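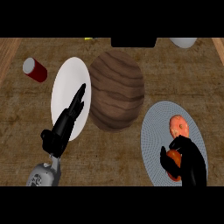
輪染みと擦り傷のある木のテーブルを、自分でなんとかする方法

木のテーブルを買った人は、最初の半年だけコースターを使います。そのあとは使いません。そして三年目あたりの夜、斜めから差す照明のもとで天板を眺め、これは何の跡だろうと考え始めます。答えはたいてい、マグカップです。

このページでは、白い輪染み、黒い染み、浅い擦り傷、へこみの四つを順番に片づけて、最後にオイルで仕上げるところまでを書きます。対象は無垢材のテーブル。突板(薄い木を貼ったもの)は途中まで同じですが、やすりの段階で引き返してください。メラミンやプリント化粧板の方は、濡れ布巾で拭けば終わりです。うらやましい話です。

始める前に:塗装を見分ける

ここを飛ばす人が多く、かつての私も飛ばしました。その結果、ウレタン塗装の天板に一晩かけてオイルを塗り込み、翌朝べたべたの板と対面しました。オイルは一滴も染みておらず、ただ上に乗っていました。

見分け方は簡単です。裏側や脚の内側ではなく、天板の端の目立たない場所に水を一滴落とし、十分ほど放っておきます。裏側は無塗装のことがあるので参考になりません。

水が玉のまま残って、拭いたら何も起きない:ウレタンやラッカーなどの塗膜あり。
水が少し広がり、拭くとうっすら色が濃い:オイルかワックス仕上げ。
水がすっと吸い込まれる:無塗装、またはとっくの昔にオイルが抜けている。

塗膜の種類まで知りたければ、綿棒に除光液(アセトン入り)をほんの少しつけて、隠れた場所に当てます。べたつけばラッカー、変化がなければウレタンの可能性が高いです。換気をして、火の気のないところで。ここで興が乗って天板の真ん中でも試してしまうと、作業がひとつ増えます。

用意するもの

サンドペーパー 180番、240番、320番
平らな当て木(消しゴムより大きければ何でも)
綿の布を何枚か。着なくなったTシャツで足ります
アイロン(スチームは切る)
亜麻仁油系の家具用オイル
シュウ酸(黒い染みがある場合だけ)
ゴム手袋、防塵マスク、保護メガネ
水を張った金属のバケツ(理由は最後に出てきます)

オイルは、私はクレヴステッドの町はずれにある金物店 Findent の量り売りを使っています。代金は小瓶一本で1473円でした。六人掛けのテーブルなら二度塗って少し余ります。余った分は、次に何かをやらかす日まで取っておきます。

白い輪染み

白い輪は、熱や湿気が塗膜の中に入り込んで濁ったものです。木そのものは無事なことが多いので、見た目ほど深刻ではありません。

1. 天板を乾拭きして、砂粒や食べかすを取り除きます。
2. 輪の上に、乾いた綿の布を二枚重ねで置きます。
3. アイロンを低温にして、布の上から数秒ずつ滑らせます。同じ場所に止めないこと。
4. 布をめくって確認し、薄くなっていれば繰り返します。

五、六回やっても変わらなければ、その輪は塗膜の表面ではなく、もっと下まで進んでいます。高温にすれば勝てると思うのは人情ですが、高温にすると今度はアイロンの形の染みができます。丸かったものが舟形になるだけです。

マヨネーズを塗って一晩置く、という方法も昔から語り継がれています。油分が濁りに効くという理屈で、確かに薄くなることはあります。朝の食卓がどういう匂いになるかについては、各自でお確かめください。

黒い染み

黒い染みは、水に含まれる鉄分、あるいは濡れた空き缶や植木鉢の受け皿の金具が、木のタンニンと反応したものです。オークやウォールナットでよく起きます。アイロンは効きません。こすっても効きません。見なかったことにするのが一番安上がりですが、それでは気が済まない人向けに続けます。

1. 染みの周囲の塗装を、木目に沿って180番で落とします。塗膜が残っているとシュウ酸が届きません。
2. 手袋と保護メガネをつけ、製品の説明どおりの濃さでシュウ酸をぬるま湯に溶かします。金属の容器は避け、ガラスかプラスチックで。
3. 刷毛で染みの部分に塗り、二十分ほど待ちます。
4. きれいな水を含ませた布で何度も拭き取ります。
5. 丸一日乾かします。

シュウ酸には毒性があります。子どもやペットを別の部屋にやり、乾いたあとの白い粉は吸い込まないように必ず湿らせた布で拭いてください。拭かずにやすりをかけるのは厳禁です。

染みのところだけ塗ると、そこだけ妙に明るくなります。黒い丸が白い丸に変わったテーブルを前に、どちらがましだったか家族で議論することになるので、二度目は板一枚の幅まで塗り広げるとよいです。

へこみ

フォークを落とした、椅子をぶつけた、子どもが鉛筆で宇宙と交信した。いずれも繊維がつぶれているだけなら、水と熱で戻ります。

へこみに水を数滴垂らして五分待ち、濡らした布を当て、その上から中温のアイロンを短く押しつけます。蒸気がつぶれた繊維を膨らませてくれます。塗膜があると水が入らないので、その場合は先に塗装を落としておきます。繊維が切れている傷、つまり爪が引っかかるような傷は戻りません。こちらはやすりで縁をなだらかにして、あとは歴史と呼びます。

突板でこれをやると、下の接着剤が緩んで浮くことがあります。やめておきましょう。

擦り傷とやすりがけ

いちばん退屈で、いちばん仕上がりを左右する工程です。知人のヤスミン・ハッジに言わせると「やすりがけは、飽きてからもう一周」だそうで、彼女のテーブルは確かに触り心地がよいです。私のは、飽きたところで終わった感触がします。

1. 180番を当て木に巻き、木目に沿って端から端まで動かします。円を描かないこと。描いた円は、オイルを塗った瞬間に全部浮かび上がります。
2. 傷のある場所だけを集中的に削らない。そこが浅い皿になります。傷を中心に、少しずつ範囲を広げて均します。
3. 粉を掃除機で吸い、固く絞った布で拭きます。
4. 乾くと表面が毛羽立つので、240番で軽くなでます。
5. 320番で同じことをもう一度。

電動サンダーを使えば早いです。早いというのは、失敗も含めてのことです。角に当てると二秒で丸くなり、その丸みは二度と戻りません。持っているなら面の中央だけに使い、縁は手でやるのが無難です。

番手は飛ばさないでください。180番からいきなり320番に移ると、180番の傷を丁寧に磨き上げた天板ができあがります。

オイルを塗る

ようやく楽しいところです。くすんだ板が一気に色づくので、ここまでの苦労を人に見せたくなります。見せるならこの瞬間にしてください。翌日には家族全員が慣れています。

1. オイルを布に取り、木目に沿って薄く伸ばします。瓶から直接垂らすと、垂らした場所だけ濃く残ることがあります。
2. 十五分から二十分置きます。
3. 乾いた布で、余分を完全に拭き取ります。もう取れないと思ってから、さらに一枚。
4. 一晩乾かし、320番で軽くなでて、二度目を塗ります。
5. 数日は水ものを置かない。完全に硬化するまでは数週間みておきます。

失敗の大半は手順3の手抜きです。厚く残ったオイルは乾かず、べたつき、埃と新聞の活字を集めます。梅雨どきや7月の蒸し暑い日は乾きがさらに遅いので、窓を開けて気長に待ってください。

使い終わった布について

ここだけは真面目に書きます。亜麻仁油などの乾性油が染みた布は、丸めて置いておくと自然に発熱し、火が出ることがあります。ゴミ箱に放り込むのも、バケツの縁に重ねておくのも危険です。使い終わったらすぐ水を張った金属のバケツに沈め、捨てるときも水を含ませたまま密閉して、自治体の決まりに従って出してください。

よくあるつまずき

色がまだらになった:たいていはやすりの当たり方にむらがあります。全体を240番で均してから塗り直します。
べたつきが消えない:布に少量の新しいオイルをつけてこすると、古いオイルが緩んで拭き取れます。
補修した部分だけ新しく見える:数か月待ちます。待てない場合は天板全体をやります。たいてい全体をやることになります。
アイロンに何かがくっついた:シャツに使う前に落としてください。

業者に頼むなら

反り、割れ、天板の継ぎ目の開きは、やすりとオイルの守備範囲の外です。私は継ぎ目の開いた食卓を、家具修理の Bennani に持ち込んだことがあります。担当のソレダッド・マンリケスさんは天板を一度なで、「途中で円を描きましたね」と言いました。描きました。

手入れの頻度は、毎日使う食卓なら年に一、二回、オイルを薄く一度塗るだけで間に合います。水滴を落としてみて、染み込むようになっていたら塗りどきです。コースターも、いちおう引き出しに入っています。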